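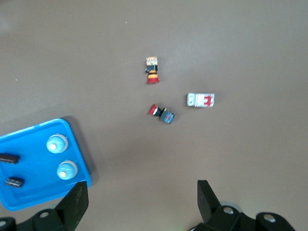

Red push-button on the tabletop

Home > Forum > Town Talk > Rules

Wed 8 July, posted by forstead_mom

Does anyone get the new Forstead vape rule? My son says you only have to be 17 to carry one. I always figured it was 20!

plumline: It's 20 to buy. Carrying is a whole other section, and they don't even fine for it till December.

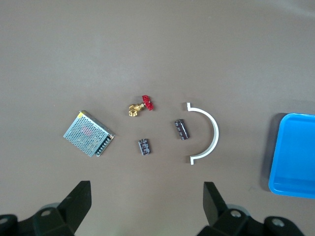 Power supply and other small parts

kettle_and_co: Nope, plumline, carrying is 20 too. I read it twice (ugh).

plumline: Then I read the old draft. Still think it's a dumb rule.

Recent topics
Rundinura bus passes
Sivakumar Park hours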